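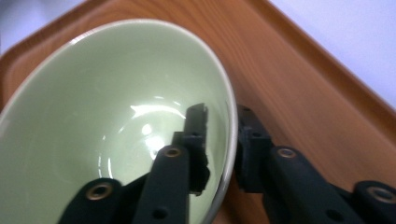
*Green glazed bowl on a wooden tray.*

## Unit 9: Limit orders, stop orders and the spread

Read the Filgate chapter on order types before the seminar. Definitions are short on purpose; the worked case is examinable.

**Bid and ask.** The bid is the highest price a buyer has posted. The ask is the lowest price a seller has posted. The spread is the ask minus the bid.

**Limit order.** Fills at the stated price or better. It may fill in part, or stay open until canceled.

**Stop order.** Inactive until the market trades at the stop price, then sent as a market order. The fill can be worse than the stop if the price gaps.

**Stop-limit order.** Becomes a limit order once triggered. It caps the price paid but may leave the position open.

### Worked case: Kedden

A trader is long at 60 with a stop 2 points lower, at 58. The stock opens at 55 after an earnings release, and the stop fills at 55.

- Planned loss: 2 points
- Realized loss: 5 points
- Slippage: 3 points

Repeat for a short position in Amaral entered at 30, stop at 32, open at 33. Ignore commissions.

Problem sheet due in October, to Intan Liew.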